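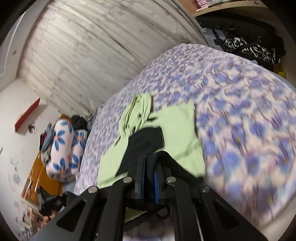
Genalyn Dela Peña
Finish technician, Soriano workshop

May 31, 2018

Coupe, left door and front fender. Second layer of leaf went down this morning on the door. Fender is still waiting on size.

Base: clear coat flatted with 1000 grit, wiped with panel cleaner, tacked off twice. Found one sanding scratch under the mirror mount, long enough to catch a fingernail. Teodoro flatted it again and we lost an hour. It would have shown through the leaf, so no argument there.

Size: Vestinar slow oil size, brushed thin, then pulled out with a dry brush. Shop at 20 C. Knuckle test gave a clean squeak at the door center, but the bottom edge was still grabbing. Size had pooled along the body crease. Next panel gets a narrower brush below the crease, and the crease itself gets wiped with a lint-free pad before the size starts to set.

Leaf: palladium, loose, laid from the front edge back, overlapping toward the rear. Faults on the door:

Holidays near the handle recess, 5 in all, patched with offcuts while there was still tack. Two of the patches read darker at a low angle. Leave until the clear is on and look again.
Wrinkling along the crease, same place as the pooled size.
One tear behind the window seal, hidden once the trim is back.

Maribeth wants the overlaps left visible. Eero Saarinen (ours, at the spray booth) wants them burnished down so the clear sits level. Burnished half of the test hood with cotton and left the other half alone. Both go under the same clear, then the owner's agent picks.

Clear coat adhesion is the open question. The Idivby test panel from November lifted at the masked edge when the tape came off. The leaf came away with the clear and the size stayed on the panel, so the weak layer is between size and leaf. That panel was cleared after 2 days. Holding the current door for 5 before anything goes over it. The Prolura data sheet assumes a painted base and says nothing useful about leaf.

Fender: do not start until the booth fan is fixed. Moving air lifts the leaf off the tip and it folds on itself. Angelica Estrella has the fan motor on her bench, bearing on order.

Stock: enough palladium for the fender and the right door, not the roof. Size tin is skinning over, strain before use.

To do: strip the wrinkled strip below the crease and relay it. Photograph the hood halves under the strip light before clear. Ask Teodoro which cleaner he used on the Idivby panel, the label on it is blank.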